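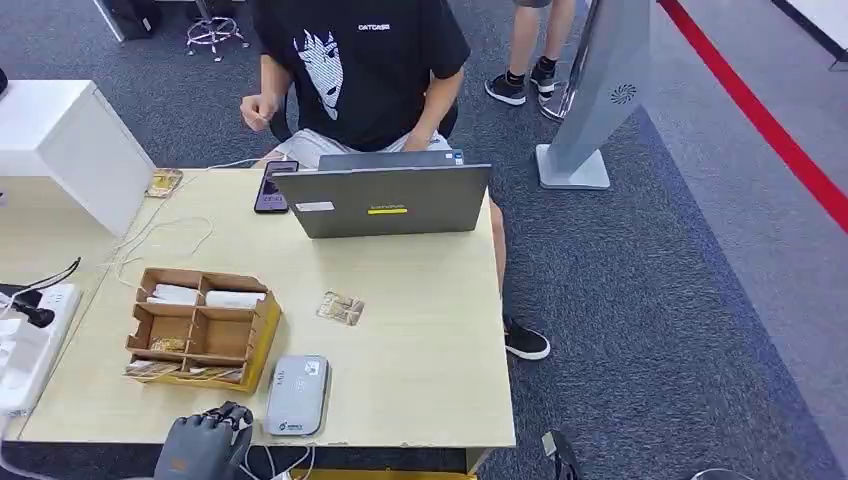 A laptop and a phone on a light wood-grain desk.

The quote for my roof arrived on a Thursday evening, four pages long, and I read the word "sundries" eleven different ways before bed. My house in Sesby was built by a man who apparently disliked right angles, and every contractor who climbs up there comes back down with the same expression, the one a dentist wears before asking how often you floss.

I had called three firms. The first never showed. The second stood in the driveway, looked up, and named a price that would have bought the driveway. The third was Ekström, a two-truck outfit from the Barnach side of the river, and they did something I had never seen a roofer do. They went into the attic.

It was May, and the attic was already unpleasant. They were up there for 40 minutes with a flashlight and came back with bad news about the flashing, which I had been blaming on the shingles. Old flashing around a chimney can let in water that travels down a rafter and drips on something you love in a completely different room. In my case it was the guest bed, which I don't love, but guests had started to mention it.

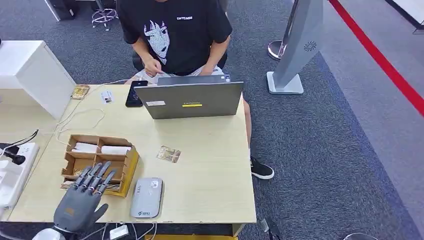
A cardboard tray with compartments, on the desk.

What follows a visit like that is paperwork. I would urge anyone hiring a roofer to read the exclusions first. Mine left out rotten decking, "which cannot be known until exposed," and I have to admit that is fair. It also left out the gutters, the satellite dish, and any damage to plantings. I have one hydrangea. I moved it.

Ask what a sheet of decking costs before anyone pries up the first shingle. I did, and had the price written in. When they found seven bad sheets, the extra came to $1,278 and the conversation took less time than making the coffee. My neighbor, who hadn't asked, had a much longer conversation with a different company, and I could hear most of it from my porch.
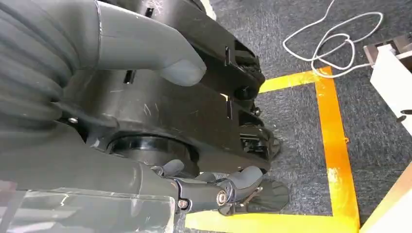 Then there is the matter of nails. A roof comes off with thousands of them, and a fair share head for the lawn. Ekström ran a magnet over the grass every evening and I still found strays near the mailbox in the fall. Put it in the contract anyway. Ask too where the dumpster will go, and what goes under it, and whether your car can get out afterward. Mine couldn't for two days.

The roof has been through a few serious storms now. The guest bed is dry, and my guests have moved on to complaining about the mattress.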